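The Bielecka Open Day, or How I Spent a Sunday Looking at Small Sinks

Filed under: Days Out, Rainy

The flyer promised "a full day of play, past and present," and gave the hours as 10 to 4. We got there at 11:30, which in our family counts as early. The date on the ticket stub is 1/1/23, and if you are wondering what kind of place holds an open day on New Year's Day, the answer is the kind of place that had the whole parking lot to itself until we pulled in.

Bielecka is an old button works on the Grerside road, just past the gas station with the inflatable penguin. The buttons left long ago. These days the building is divided among people who collect things, people who repair things, and one man with a kiln. For the open day they unlock all three floors and put a folding table in the lobby with a cash box on it. Adults pay six dollars. Children are free, and judging by the sound on the second floor, most of Skedcombe's had taken up the offer.

I should explain that I went for the trains. There is a model railroad on the ground floor, and the website said it would be running. The website was half right. The railroad was there, under a dust sheet, with a card propped against it reading BACK IN OCTOBER. No year. I stood in front of the sheet for a respectful interval and went upstairs.

The second floor is pretend household goods. Niloufar Ansari runs it and met us at the top of the stairs in a cardigan with a calculator in the pocket. Her catalog stands at 1,209 items, and she will tell you that a tea set is one item no matter how many cups it has, so please don't come at her with your own math. I had not planned to. She has been buying toy food, toy pans and toy irons since her own kids outgrew them, and she talks about plastic vegetables the way my brother-in-law talks about wine. There is a good pea pod and a bad pea pod. I was shown both and could not have picked the good one out of a lineup.

The older stuff is behind glass along the window wall: tin ranges, a washing machine with a crank, a dollhouse pantry whose jars are smaller than aspirin. It's very well lit and very well labeled and the children walked straight past it. They were headed for the play kitchens in the back half of the room, and after a few minutes of reading about tin, so was I.

My favorite of the lot was a navy and cream model, if only because its cooking was so far out of my reach. Whoever had the last shift left a carrot standing on end on the right burner, which I believe is a technique. The corn was up on its end too, over by a pale blue bowl with not a thing in it. A chili pepper the size of a threat had been laid across the back of the counter in front of the ketchup.

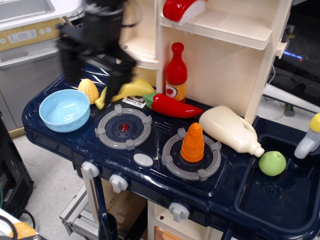
Lunch at Bielecka, second floor. Note the sushi on the upper shelf, and the apple in the sink.

I have a few professional concerns. I've been cooking in a rented galley kitchen for years and I know a cramped layout when I see one. The bottle of detergent was lying on its side next to the carrot, nozzle out, at a distance from the food that my mother would have had words about. On the other hand, the sink has a white and yellow faucet that puts mine to shame, and the oven has an orange window, so everything in there must look done. There are three white knobs for two burners. I spent longer than I'd like to admit on the third knob. My own stove has a knob like that, and I have never found out what it does either.

My daughter, who is five, took my order at the kitchen next door. I asked for soup. She said they were out of soup. I asked what they did have and she said, "Banana or no banana." I had the banana. It came on a saucepan lid and cost me 60 dollars, and when I asked for a receipt I was told the restaurant was closed.

Niloufar says this is typical. Her view is that the prices started going up a couple of years ago and the service never recovered. She also says the sushi is what the grown-ups comment on. In her day the play food was a fried egg, a roast chicken and some sort of bread, and now a four-year-old will hand you a tuna roll and ask if you want wasabi. She has no opinion on whether this is progress. She does have an opinion on hook-and-loop vegetables, the ones you slice with a wooden knife, and I was sorry I brought them up.

The third floor is repairs. Rodica Bratu has a bench up there under the skylight and spent the afternoon gluing, sanding and re-pegging whatever people brought in from home. The line went down the stairs. She charges by the hinge. We'd carried in a wooden crane with a jammed winch, our ticket was number 51, and they were calling the thirties. I can report that her waiting area has two chairs and a very thorough collection of brochures for Bumow, a town I now know has a bandstand and a heated pool. The crane took her ninety seconds. It had a raisin in it.

The café is in the old packing room on the ground floor. After the second floor I found it hard to adjust. The food came on plates, the woman at the counter had soup, and nobody's detergent was anywhere near it. I had the leek and potato with a roll. My daughter looked the place over and said their kitchen was too big.

Practical matters, for anyone planning a visit. Parking is free but slopes, so leave the car in gear. There's an elevator, slow, with a stool in it, and I think the stool should be taken as a hint. Strollers go under the lobby stairs. Coats you keep on until at least the second floor – the heating runs from the top of the building down and loses interest on the way. The shop takes cards over five dollars and sells postcards of the railroad, running, in what looks like beautiful weather.

We left a little after three, after a negotiation over a felt croissant that I lost. It was four dollars. It's on the dashboard now, and the next open day is at Easter if the roof people are finished by then.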